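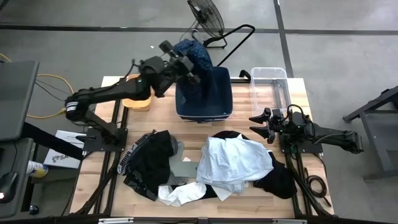
紺色の布の収納ボックスと、明るい色の木の作業台。

衣類用スチーマー「アルーダ」を使いはじめて半年近くになりますので、そろそろ感想をまとめておきます。買ったのは3月、娘の入園準備で名札付けだのスモックのしわ伸ばしだのに追われていた頃でした。それまでは結婚のときに母が持たせてくれた重たいアイロンをずっと使っていて、べつに不満があったわけでもないのですが、朝の忙しい時間にアイロン台を広げるのがだんだん億劫になってきまして。

まず立ち上がりの早さ、これがうれしかったです。スイッチを入れてから19秒で蒸気が出ます(気になって台所のタイマーで計りました)。顔を洗っているあいだに準備ができてしまうので、出がけにブラウスの襟元だけさっと、という使い方ができるようになりました。

蒸気の量は二段階。普段着なら弱で足りますが、麻のシャツは強にしても折りじわがうっすら残ります。霧吹きで少し湿らせてからあてると、だいぶ見られるようになりますよ。綿のワンピースやカーテンはとても得意で、リビングのカーテンを吊るしたままあてたら、部屋がすっきりして見えて、つい寝室のほうまでやってしまいました。ズボンのセンタープレスはどうにも決まらないので、そこは今も昔のアイロンの出番です。

気になるところも書いておきますね。水タンクが小さく、強で続けて使うと6分ほどで空になります、と言いたいところですが、うちではブラウス二枚でもう給水、という感覚です。タンクの口も狭いので、付属のカップでないとこぼします。それから本体が前に重く、カーテンのように腕を上げて使うものは途中で休み休みになりました。コードはたっぷり長くて、これは助かっています。

以前使っていたボディスのスチーマーは、傾けるとぽたぽた水が垂れるのが悩みで、結局15回も使わないうちにしまい込んでしまいました。アルーダは真下に向けなければまず垂れません。値段はボディスよりだいぶ高かったのですが、出番の多さを考えると、わたしは満足しています。

お手入れは、使い終わったら残った水を捨てて、蓋を開けたまま乾かすだけ。説明書には月に一度クエン酸で洗うようにとあって、これまで二度ほどさぼりましたが、いまのところ蒸気の勢いは変わりません。

そうそう、夏になって、旅先にも持って行きました。温泉宿の浴衣に寄ったしわが気になって使ってみたら、夫が自分のポロシャツを黙って差し出してきたので、ついでにかけてあげました。荷物としては少しかさばりますから、一泊ならわたしは置いていくと思います。

色は白とくすんだ緑の二色で、うちは緑です。次は冬のウールのコートで試すつもりなので、よかったらまたのぞきに来てくださいね。

2023年8月11日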